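**Minutes, monthly meeting of the room service and cleaning staff, Derese guest house**

Monday, 2:15 p.m., breakfast room

Present: Iman Belkadi (chair), Zdzisław Jasińska, Ayana Berhe, Rebecca D'Amico, Geeta Semwal (minutes)

**1. Minutes of the last meeting**

Accepted with one correction. In item 4 it was written that the linen cart on the second floor is repaired. It is not repaired, only the wheel was changed. Zdzisław will write to the supplier again.

**2. Floor cleaning machines**

Iman reported that the two Plekik floor machines did 336 hours in the corridors since they were installed. Before, the corridors were done by hand by the early shift. The early shift now starts at 6:30 and not at 5:45, and everybody on this shift agreed that the later start is welcome.

Ayana said the time which was won in the corridors was partly lost in other work. Someone must still move the shoe racks and the umbrella stand before the machine comes, and must empty the dirty water tank two times per shift. This is not written in any work plan. She asked that it be counted as work time. Iman agreed and will add 20 minutes to the plan of the early shift.

Rebecca asked again what happens with the contracts for the corridor hours. Iman repeated the answer of the management: no contract will be shortened before the end of the year. Rebecca asked to have this in writing. Iman will request a letter and bring it to the April meeting.

**3. Room list on the tablet (Siva)**

The Siva program gives the order of the rooms automatically since three weeks. It covers all 27 long-stay rooms. Comments from the staff:

- The order changes while a person is already in a room. Zdzisław was sent from the third floor to the first and back again in one morning.
- The program does not know that the guests in the family rooms prefer us after 11:00.
- It is good that the finished rooms are visible for the reception. There are fewer telephone calls.

Decision: the list will be fixed at 8:00 and changed only by the shift leader. Geeta will ask Siva if this is possible in the settings.

There was a longer discussion about the time which the tablet shows for each room. Rebecca said that she feels controlled by it. Iman explained that the times are not used for evaluation. Zdzisław proposed to hide the time from the screen. Voting: four for, none against, one abstention.

**4. Tidying tool from Drodetti**

The management wants to know if a part of the tidying can later be done by a machine, and which part. Ayana and Zdzisław presented the tool and their opinion.

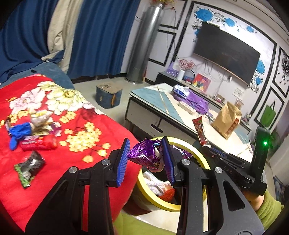
Ayana's opinion is that tidying is mostly deciding, and the picking up is the smaller part. In a long-stay room the things of the guest and the garbage lie together, and the person who cleans must know the difference. She explained it with the purple candy wrapper, held over the bin with the yellow rim: this one is clear for everybody. But a blue glove and snack packages lie on the same red blanket, and a glove is never thrown away without asking. For the brown paper bag on the coffee table she would look inside first. She wants the rule "if in doubt, leave it" to be valid also for any machine.

Zdzisław added that the grip is fine for light things, but his wrist is tired after a long use. He asks for a limit of 26 minutes without a break. Iman found the number strange but had no objection.

Rebecca asked who pays if a machine throws away something of a guest. No answer yet. Iman will ask the insurance.

**5. Training**

Everybody who works with the floor machines gets a half day of training, paid as normal hours. Geeta collects the wishes for the dates. The list hangs beside the key cabinet.

**6. Other**

The gloves in size S are finished again. Rebecca orders them.

End of the meeting: 3:25 p.m.

Minutes: G. Semwal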